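Getting a semi-gloss tabletop less shiny?

Homow_Attic
Hello all. We've had our table 7 years and I do love it, but the finish throws the light back at me all afternoon. Can I dull it a little without losing that lovely close grain?

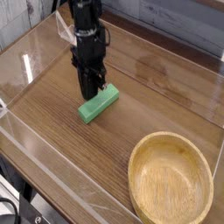

The tabletop, with the green foam block and my round wooden bowl

Stokis
Yes, and do take your time over it! Very fine wire wool, always with the grain, then a thin coat of wax. Try the underside first, and leave it 12 hours before you judge.

dralley2
Tablecloth. Worked for us.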